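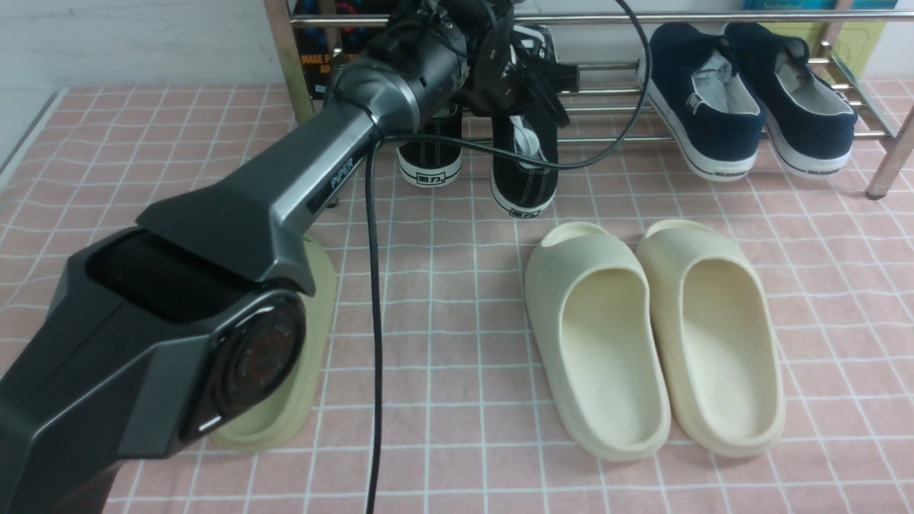 02/01/2024

Back to walking this morning after the long weekend. Up at half past five, already light, 19 degrees on the back step. I did the creek track as far as the Jenwood bridge and back, which is the first time I've gone past the pump station since October. The knee was fine on the flat and a bit stiff on the way down to the water. I'll leave the tape off tomorrow and see how it goes.

The creek is low for January. The stepping stones near the bridge were all out of the water and there was a strip of dried mud on both sides with bird prints in it. Saw two wood ducks and a heron. The council has mown the left bank but not the right, so I kept to the left.

I've written the plan on the calendar in the kitchen. 300 kilometres between now and the end of March, then the Mallton to Kozma walk at Easter if the knee holds up. Last year I wanted to do 400 in the same time and gave up in the third week of February, mostly through doing too much on weekends and nothing in between. This time it's four short walks and one long one each week. Monday is off no matter what, including yesterday, when I would have liked to go.

Rang Barnabás Antal after breakfast about the Easter walk. He did it two years ago with his brother-in-law and still has the map. He says the first day is dull, mostly fence line and gravel road, and that the second day makes up for it. He camped at the Kozma end and paid for the showers with coins, so I should take some. He also told me to sort out my feet before I worried about my knee. He changes into something soft as soon as he stops for the day and puts his feet up on his pack for half an hour before he does anything else. 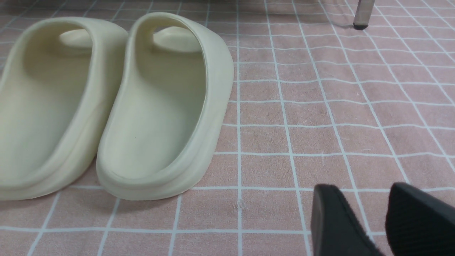
Barnabás said he'd never had a blister on the second day since he started doing that, and that most people who pull out at the halfway hut do it over their heels and have perfectly good legs. I wrote that down. He's lending me the map on Saturday and I said I'd bring him some of the apricots.

The apricots need using. I picked the last of them before lunch, two buckets, plenty of them split from the rain before Christmas. Cut out the bad bits and made jam with the rest. It took longer to set than it should have and I think it could have done with more lemon. Nine jars. The tenth didn't seal so it's in the fridge.

In the afternoon I went into Mallton for socks, lemons and a new washer for the laundry tap. The hardware shop was shut until Thursday so the tap can drip. Bought two pairs of the thick wool socks. Then I looked at day packs in the outdoor shop. The Staster one is the right size and sits well on the hips, but it was $429, and I walked out again. I can get by with the old grey one if I restitch the shoulder strap. There might be a sale at the end of the month.

I did look at walking boots while I was there and couldn't see the point for a track that is half gravel road. 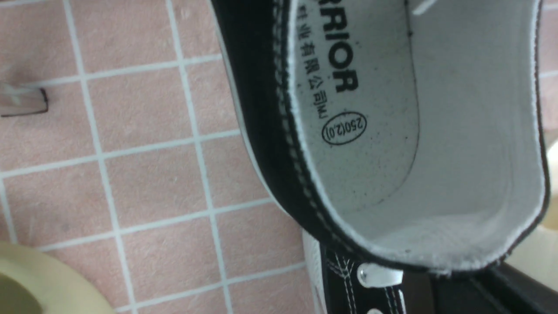
I walked all last summer in flat canvas shoes and the only trouble I had was on wet rock. The physio would rather I had more under the heel, so I'll ask her again when I see her on the 17th. If she says boots, I'll buy boots, but it needs to be soon so there's time to wear them in.

Home by four. Too hot to do anything outside, so I restitched the strap in front of the cricket. Used the upholstery thread and went over it three times. Loaded the pack with books and it held.

Taha Zaki messaged at tea time. He's keen for the long walk on Sunday and wants to start from his place and go up to the reservoir. It's about 14 kilometres with the climb. I said yes to the distance and asked if we could start by six. No answer yet.

Cold chicken and beans for tea. Watered the tomatoes. Today's walk was 5.2, so 294.8 to go.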